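The subscription came for my mother's dishwasher last October, and I have been in a bad mood about it ever since.

The machine itself cost $649. For that she got hot water, three wash cycles and a card inviting her to join Woltance Home Plus, which unlocks the other nine. The salesman in Ledesma called this flexibility. I asked him what it had cost to put those nine cycles in the machine and he changed the subject to racks.

I don't buy the argument that we all wanted this. Morfudd Griffiths, who writes a trade newsletter I otherwise like, says monthly plans let makers keep improving a product after it leaves the store. Maybe. My mother's dishwasher has had 2 updates, and the first one moved the button she uses most.

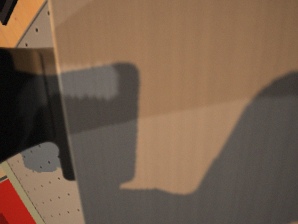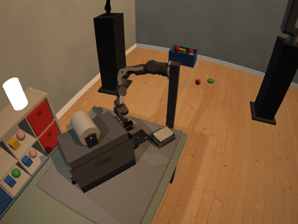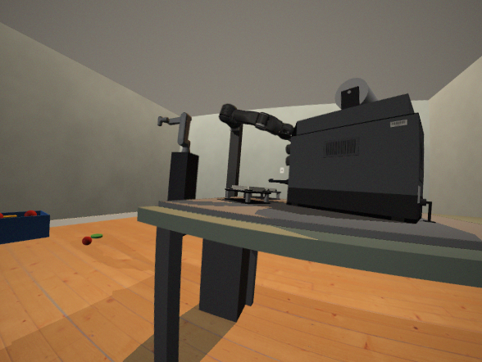

What bothers me more is repair. Consuelo Villaseñor has fixed washers in our town for most of her working life, and she now turns away jobs because the part is cheap but the code to make it run isn't hers to enter. One customer was quoted 300 dollars for a visit that ended with a man typing on a tablet.

The defenders say buyers can always choose a simpler model. I went looking. The plainest one I found without a plan was a Markuretti at $1,339 - twice the price for fewer lights. Some choice.

A law could fix part of this, and I'm told one is being drafted. I'll believe it when I read it. Until then my mother runs the normal cycle, every night after dinner, and the card is still in the drawer with the takeout menus.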